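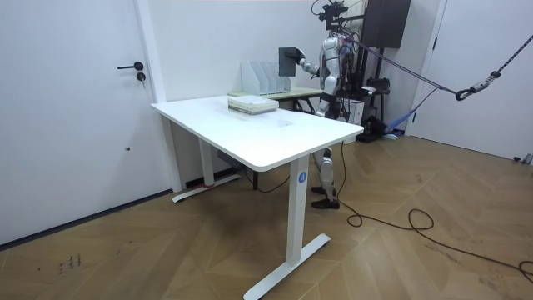
Fotos: Plasten / S. Verschueren

Niltell – módulo «Orden de escritorio» para humanoides
Ficha de equipo y opinión de la tienda
Revisada el 7 ago 2023

Categoría: software de manipulación para robots de servicio
Fabricante: Niltell
Distribución: Plasten
Disponibilidad: bajo pedido
Precio: a consultar, siempre con visita previa

Qué es

Niltell vende un paquete de tareas de oficina y de casa para robots humanoides de dos brazos: recoger libros de una mesa, meterlos en un archivador, sacarlos otra vez. El catálogo habla de «asistencia doméstica completa». Nosotros lo hemos dejado en «orden de escritorio» porque es lo único que estamos dispuestos a vender con nuestro nombre debajo, y aun así con reservas.

Quien nos conoce sabe que vendemos maquinaria de taller desde hace 19 años y que no nos gustan los folletos con robots que sirven café. Si ha llegado a esta página buscando una máquina que le recoja la casa, ahórrese la llamada. No la tenemos. Los demás tampoco, aunque la anuncien.

La tarea de referencia

Usamos una mesa blanca regulable en altura, otra mesa arrimada a ella y un archivador de sobremesa con varios compartimentos. Los libros salen de la primera mesa y tienen que acabar de pie en el archivador. Una persona lo hace sin mirar. Para una máquina es un trabajo incómodo: hay que levantar un objeto plano que apenas deja sitio para meter los dedos, girarlo y acertar en una ranura inclinada.

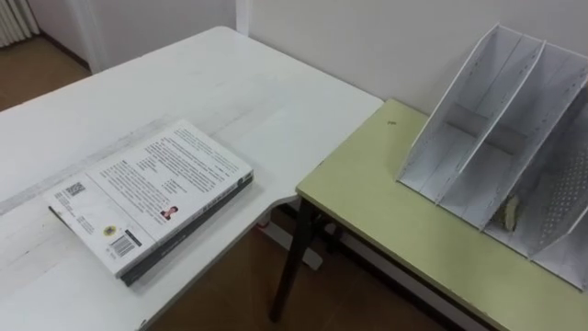
Libro con la contraportada hacia arriba y, a la derecha, el archivador.

El libro tumbado es lo peor. Una caja se coge por los lados y listo. Un libro de tapa blanda se dobla, resbala y se abre en el momento menos oportuno. En mayo, cuando Niltell nos trajo la primera versión, pedimos que la prueba se hiciera con libros corrientes y sin marcas de posición en la mesa. Hubo cierta discusión al respecto.

Lo que incluye

Licencia del módulo para un robot
Biblioteca de agarres para objetos planos
Puesta en marcha en sus instalaciones, con 13 horas de formación
Actualizaciones durante el primer año

Lo que no incluye

El robot
El soporte con línea de seguridad para el robot
Mesas, archivadores y demás mobiliario
La adaptación a cualquier tarea que no figure en la ficha

Sobre el soporte conviene extenderse un poco. En nuestras pruebas el robot trabaja sujeto a una estructura metálica situada detrás, con cables por el suelo. Es una medida sensata y no vamos a desmontarla para que quede mejor. Pero calcule ese espacio antes de pedir presupuesto, y piense también por dónde va a pasar la gente. En un salón normal – con su alfombra, su perro y su mesita – no cabe nada de esto.
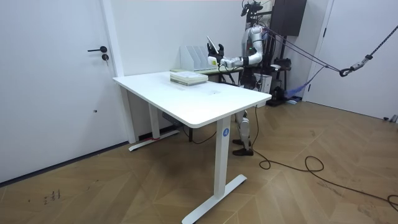 Otra cuestión es la mano. Las de varios dedos quedan muy bien en las ferias y tienen sentido cuando hay que coger cosas de formas distintas. Si solo va a mover piezas planas del mismo tamaño, una ventosa de Verbruggen cuesta bastante menos y da menos guerra. Lo decimos aunque la ventosa nos deje menos margen.

Requisitos

Mesa firme, con la altura bloqueada durante el trabajo
Archivador fijado, o con peso suficiente para no desplazarse
Objetos de hasta 400 gramos
Iluminación uniforme, sin sol directo sobre la mesa
Un operario formado y presente mientras el robot esté en marcha

Lea otra vez la última línea. Si hace falta una persona delante para que el robot guarde un libro, esa persona puede guardar el libro. Para un laboratorio o un centro de formación el asunto tiene otro interés y ahí sí recomendamos el módulo. Para una oficina que quiere las mesas despejadas, no.

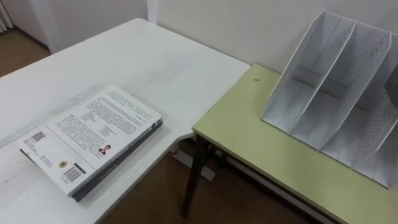 Sem Verschueren, que lleva la parte técnica en Plasten, es algo más optimista. Según él, el agarre ha mejorado mucho desde la primera versión y lo que falla es todo lo que viene después: saber si el compartimento está libre, si el libro ha entrado hasta el fondo, si conviene soltarlo. Puede que tenga razón. Yo le contesto que en un taller eso se llama no haber terminado el trabajo.

Alternativas en catálogo

Winetti, mesa de alimentación manual con topes. Sin electrónica. Más de 5 años de servicio en varios talleres clientes.
Verbruggen, brazo fijo con ventosa. Para piezas planas repetidas. Necesita vallado.

Pedidos y demostraciones

No enviamos licencias de prueba. Las demostraciones se hacen en nuestro local, con cita, y pueden traer sus propios objetos siempre que respeten el límite de peso. Pedimos que vengan también las personas que van a trabajar con el equipo, además de quien firma la compra.

Los vídeos del fabricante se facilitan a quien los solicite. Pregunte siempre a qué velocidad están reproducidos.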